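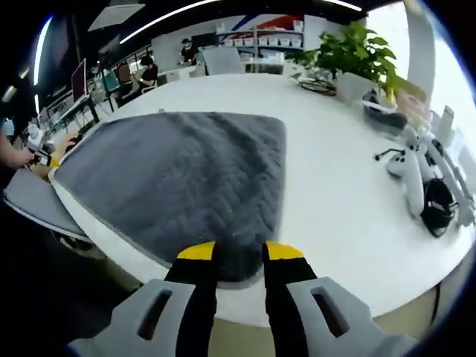

# Savings circle

A savings circle is a small group of people who pay into a shared pot and take turns borrowing from it. You'll find them under dozens of names all over the world, and I've kept to the plainest one so I don't have to pick a favourite. I'm mostly going by the circles in Clivuvdale, where I've been a member of two (one good, one a bit of a shambles), so bear that in mind as you read.

## How it works

Everybody agrees a fixed amount and a fixed day of the month. In my first circle it was 7 pounds each, paid in before the kettle went on. The money goes in a locked box or, these days, a joint account that needs two signatures. Members ask for loans out loud, in front of the rest, and the group says yes or no there and then. I found that mortifying the first time and completely normal by the third.

Most circles cap a single loan. Ours was 300 pounds, which covers a sewing machine repair or a decent second-hand bike but won't set you up with a shop. Interest is low and goes back into the pot, and at the end of the cycle the whole lot is shared out by how much each person has saved.

## Difference from a microfinance lender

People mix these up all the time! A microfinance lender brings in money from outside, employs loan officers and has to cover its costs. A circle only ever lends what its own members have put in. There is some overlap, though. The Nambiar scheme began as a plain lender and later helped its borrowers set up circles of their own, mainly so they had somewhere to save between loans.

## The Plidau circles

Plidau is the place to look if you want to see circles at scale. At their peak there were 94 of them, linked loosely through an umbrella body called Drindarine, which printed the passbooks and trained new record keepers. Drindarine never held any of the cash - a point its older members will still make to you at some length.

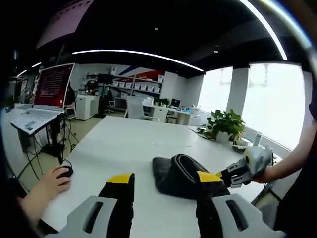

*Folded dark grey cloth on a tabletop.*

Numbers dropped when phone banking arrived, and 57 circles were still meeting at the last count. Several of those have moved their cycle to end in September, when the school costs have all landed at once and a share-out is most welcome.

## Common problems

Late payment is the big one. Some circles fine people a small sum, others just tut. My second circle did neither and ran out of lendable money halfway through the cycle, so I'm firmly on the side of fines.

Record keeping comes next. A passbook for every member plus one group ledger is the usual set-up, and the two should be checked against each other at each meeting (we skipped it twice and spent a whole evening sorting out the mess).

## See also

- Credit union
- Group lending
- Rotating savings club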